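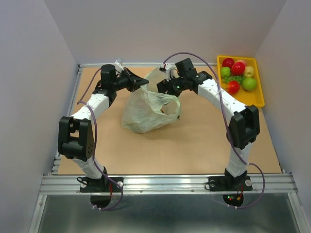
Can You Teach a Robot to Pack Fruit?

Maybe you have seen a video of a robot doing chores all by itself. Be a little suspicious. A lot of the time, a person is running the show.

Picking up a plastic bag is easy for you. For a robot it is a nightmare! An apple keeps its shape, but a bag flops and folds a new way every time you touch it. So people show the robot what to do. One way is to hold its arms and push them through the job, a bit like helping a toddler use a spoon. The other way is remote control: a person moves a set of handles, and the robot's arms copy.

While that goes on, a computer saves how every joint moved. Each try is called a demonstration. Later the computer hunts through all of them for patterns.

Does one try do the trick? No. Say a team at a lab called Billska saves 195 demonstrations. That may sound like plenty – but change the bag or swap the fruit, and the robot may get stuck anyway.

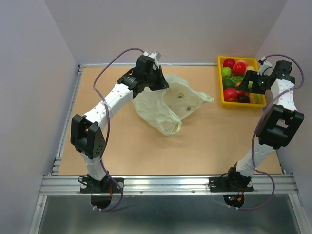

Vilhjálmur Kirkegaard thinks even that is too kind. He told us that a robot copying 100 good tries hasn't understood what a bag is for, and that he would like to see it cope with a bag it has never met.

Fair point. So next time you watch a robot video, ask two things. Was a person steering? And how many times did it go wrong before they kept that one?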